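Osthorpe Seed Library Finds a New Home on Burnel Street

9/24/25

After a summer of boxes in hallways and more phone calls than anyone cares to remember, the Osthorpe Seed Library has settled into its new rooms on Burnel Street, two doors down from the old shoe repair shop, and the first borrowers have already been through with their envelopes and their questions and, in one case, a very large squash.

For those who haven't used it, the library works much the way you'd hope. You come in, you look through the drawers, you take home what you think you can grow, and if things go well you bring back some seed at the end of the season for the next person. There are no fines, and no one will scold you if the slugs got there first. Anyone with an Osthorpe library card can join at the desk, and children can have their own drawer card as long as a grown-up signs for it.

The collection goes back to 1982, when it was kept in a single recipe box behind the reference desk and consisted mostly of pole beans. It now holds more than 3000 packets, and the beans are still the most borrowed thing in it. The Patrício bean, a speckled climber that came to town with a family of that name and has been passed over garden fences ever since, has a waiting list every spring.
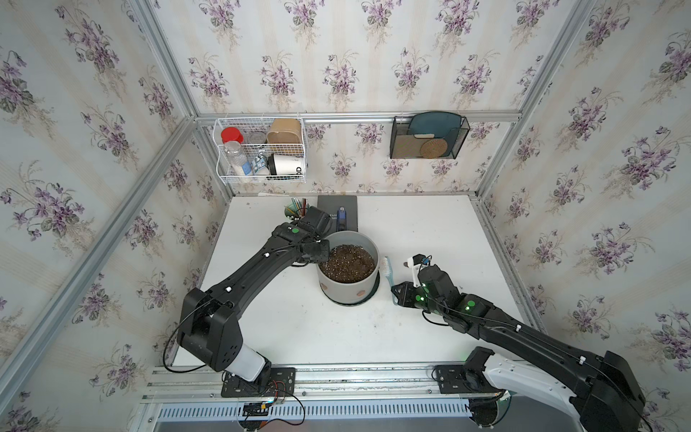
Sabine Wiegand, who has run the library for the past nine years, spent most of August moving it with the help of her two nephews and a borrowed hand truck. The seeds themselves weigh very little, she told us, but the oak cabinets they live in are another matter, and there was a bad half hour on the back stairs that she would just as soon not go into.

"I kept finding packets I had forgotten about," she said. "You sit down on the floor for a minute to read the labels, somebody's handwriting from years ago, and then it's lunchtime and you haven't moved a thing."

The new rooms are cooler than the old ones, which matters a good deal when you are trying to keep onion and parsnip seed alive from one year to the next. They also have a north window, a proper sink and a long counter for cleaning and sorting, all of which the library had gone without. The town has agreed to a lease that runs to 2042, so with any luck those cabinets won't be going down any more stairs for a while.

Not everything has gone smoothly. The sign for the front door came back with the street name spelled wrong and had to be sent off again, and the heating in the reading corner is either off or tropical. Regulars will also notice that the flower drawers are out of order for now – marigolds are in with the herbs, and the sweet peas are on top of the cabinet in a hatbox. Ask at the desk if you can't find something.

Wiegand hopes to use the extra space for evening classes over the winter. The first will be on saving tomato seed, a messier job than most people expect, and there will be another on starting perennials indoors, with potting soil and trays provided. She would also love to hear from anyone who still grows the old Koso melon, a small green-fleshed variety that used to win ribbons at the county fair. The library's last packet is too old to trust, and she suspects there is a jar of good seed sitting on a pantry shelf somewhere in town.

"Even a dozen seeds would do," she said. "I'm not proud. I'll come and pick them up."

The reopening party drew a friendly crowd, and the table of baked goods was down to crumbs well before the speeches were over. The mayor kept hers short, for which she was warmly applauded, and the first 100 visitors went home with a packet of mixed lettuce to sow before the frost. There are a few packets left over, so do stop in if you missed it.
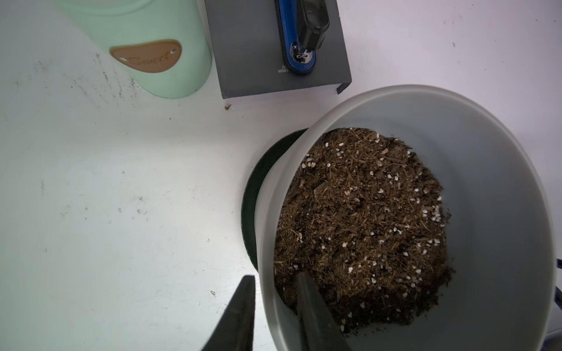

Hours and How to Help

The seed library is open in the afternoons from one until five, and on the first evening of each month until eight. Parking is behind the building – please leave the space by the ramp clear.

Returned seed should be dry and in a paper envelope, marked with the name of the plant and the year you grew it. If you don't know the variety, write down what you do know, even if it's only "red, tall, from my aunt." Clean glass jars with lids are also welcome, and so is a spare desk lamp if you have one you aren't using.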